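Textiles notebook, 23 October 2019

Back on the clothes rack after the long argument in August over whether the garment set should be thrown out and bought again. It was not thrown out. Mechthild washed it, which was cheaper, and everything has come back a little softer and no better behaved.

Set out this morning from the Gerovham box: the small wooden rack, the plastic hangers, the white basket with holes in it. Three things up on the rack in the middle, the blue patterned stuff in the basket with a couple of smaller bits tucked in around it. I left hangers free at the right-hand end so there is somewhere for the next piece to go. Farah wanted them all facing the same way. Farah is welcome to come in early and do it. 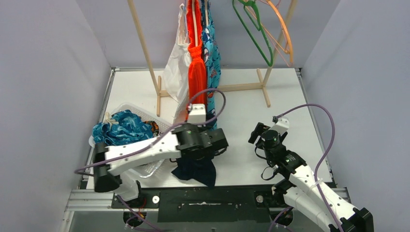
Rack and basket on the white table. Sharks on the right, orange in the middle.

Notes on hanging. The shark one is easy and always has been, the cloth has some body and you can find the shoulders of an argument in it. The white one spreads out and takes more than its share of the rack. The orange one is the reason this page exists. Hung up, it bunches halfway down and looks like it has been tied around something. Sekar's fix from last time (pull the gathers out flat by hand, then hang) held for exactly as long as Sekar was standing next to it.

The elastic is the whole trouble. Off the hanger it pulls the cloth in on itself and you get a heap with a ridge of gathers wandering across it in a big arch. Finding an opening is fine. Deciding which opening is the part that eats the morning. The tag helps if it lands where you can see it, just inside the band. I would not count on reading anything off it. 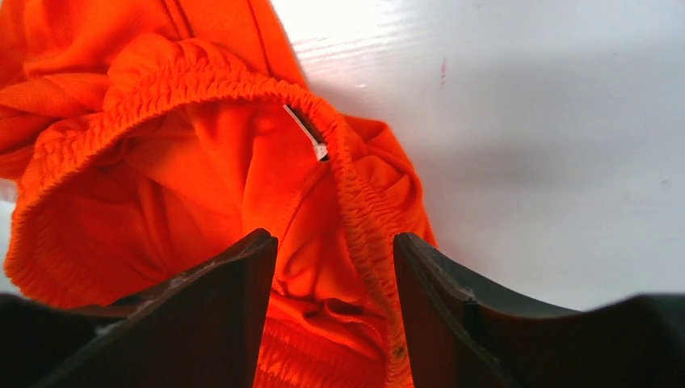 Things to settle before the next page:

1. Start from the tag or start from the band? Wissam says tag, on the grounds that it is the one thing on there that isn't orange. I say band, there is more of it. Undecided.

2. Yareli has asked again for a written start position for each garment. For the blue one I can write "in basket". For the orange one I could write 800 words and the next person would still drop it on the table and walk off, so I have put "crumpled" and we will see if she signs it.

3. The form has 64 lines. We are on 53. Whoever fills the last one orders the next pad, and I notice people have begun leaving lines for me.

Grip on the band: take it across the gathers, near an edge, and not too much of it. The ridges give you something to hold. The smooth panels inside slide about and I have no good word to say for them.
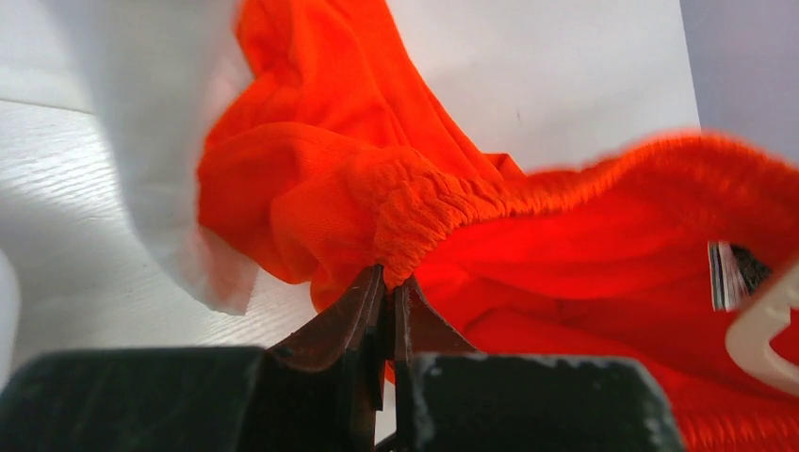 Orange garment, pinched at the gathers.

To do: more thin hangers (pink sort, Starlow if they still carry them). Ask Mechthild what she washed these with. Move the spare rack out from behind the door, I have now met it twice with the same shin.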